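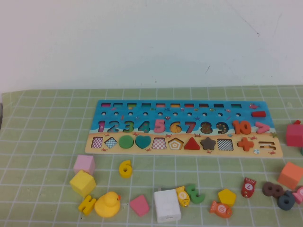 Work this quarter on the Clusix early numeracy kits moved from procurement to trial use at the Flererville centre. Estia funding covered the purchase of number and shape boards, replacement pieces and storage tubs. The principal item is the long counting board, which combines the numerals one to ten, a row of peg holes and a row of shapes along a printed beach strip. Loose cubes and numerals are set out on the gridded cloth in front of the board, so that children select from mixed pieces instead of a sorted tray. The grid is also used for lining pieces up before placement.

Status of deliverables

Kits checked and labelled: 347 of 376. The remaining kits are held pending replacement pieces from Prajapati, expected in January. Kusum Kashyap has the delivery schedule.

Session records entered: 299. Liên Huỳnh is coding these by row (slots, pegs, numerals, shapes). Entries where the row was not recorded have been returned to the centre for correction.

Staff guide: second draft complete. Pankaj Mittal has revised the section on the operation symbols, which educators found unclear for children still working on the numerals. The revised order of introduction is numerals, then shapes, then symbols.
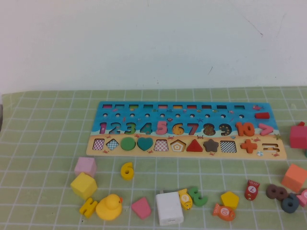

Figure 2. Counting board on the gridded work surface, numeral row and shape row.

Issues

Pieces of similar colour are being returned to the wrong kit at pack-up. Lalit Garg has proposed a kit code on the underside of each piece, at no change to the approved budget. Labelling will be done by centre staff on Thursday afternoons.

Next period

Complete the held kits, finalise the guide and begin educator interviews. Ankit Pandey will forward the acquittal under separate cover.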